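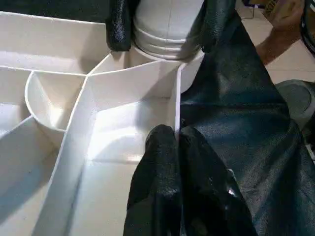 Sebastian Nistor says he would throw out every drawer organizer in the house if the choice were left to him. They take up the room the things were supposed to have, he says, and then you end up buying a second one for whatever didn't fit.

Anca Căpraru has heard this before. The two of them share a second-floor apartment in Kirnholm and a dresser with four drawers, and the top drawer has been an argument between them for most of the time they have lived there. She likes white plastic trays with fixed compartments. He likes a drawer with nothing in it but the contents.

The tray is still the most common way to sort out a small space. Walk into Leledden, the housewares store on the main street, and there is a full wall of them by the end of August, when people are moving into new apartments. Chidubem Nwachukwu, the buyer there, ordered 900 for this season and had 409 left when we spoke. The white ones go first. Clear ones show every crumb of face powder, he said, and dark ones make it hard to find a hair tie.

What goes wrong is usually the match between the compartments and the stuff. A divided tray is designed around items with a firm shape. A round holder suits something upright. Long sections take combs, pens, a toothbrush case. Small curved bins are good for rings, coins and loose buttons. Soft things are the trouble. A folded piece of leather or imitation leather doesn't stay folded the way a towel does. It slides over the dividers, springs back open and lies across three sections at once, and then it covers whatever was standing there before.

Nelly Taipe runs a repair bench in the old Hodoroagă building and keeps offcuts of bag leather, mostly black, in pieces from the size of a playing card to the size of a newspaper page. She tried trays for two years.

"I lost the tray under the leather every single time," she said. "I'd go in for a needle and have to lift half a jacket off it."

Her system now is simple. Anything that drapes is rolled with the good side out, around a cardboard tube if it is big enough to crease, and goes in a separate shallow drawer. The trays hold tools, thread and hardware. She leaves one compartment empty in each of them – that is where she drops things when the phone rings.

Rolling matters for a smooth finish. A fold left under weight for a few months can set, and on a glossy surface the line catches the light. Taipe warms a creased piece with her hands and lays it flat under a cloth overnight. She does not iron it.

If you are buying a tray, measure the inside of the drawer at the bottom. Many drawers are narrower there than at the top. A tray 355 millimeters long will go into most standard dresser drawers with a little space behind it, and that space can take the soft items standing on edge. Check the height of the walls too. Thin walls save room but bend if you pack a section hard, and a bent wall pushes its neighbor out of line.

Cleaning is the other thing people ask Nwachukwu about. Dust collects in the corners of square sections, less in rounded ones. He tells customers to tip the tray over a sink, brush it out dry and then wash it in warm water with dish soap. Black leather can leave dark marks on white plastic if the dye is fresh. A damp cloth with a bit of baking soda takes off most of it.

Back in Kirnholm, Căpraru and Nistor have divided the dresser. The top drawer has her tray in it, a Numik she bought secondhand. The second is his, with no tray, and his gloves, wallet and belts are in there in one layer. She checked it last week and found her scissors.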